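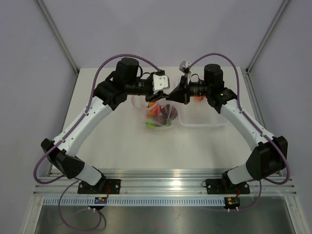

Notes for my bit, after Hwa-young Yoon's welcome

Good evening, and thank you all for coming out to hear about sourdough, of all things. (Wait for the late ones to sit.)

I started my starter in February, in a jam jar, and I fed it far too much, as you do – it climbed out over the bench and down behind the toaster! So please don't fret if yours misbehaves.

Flour next. Pass the bag round, let people feel it. My everyday loaf takes 412 grams.

Mention the Jollel rye, a lovely colour and flavour, but go easy on the water.

Questions, then butter.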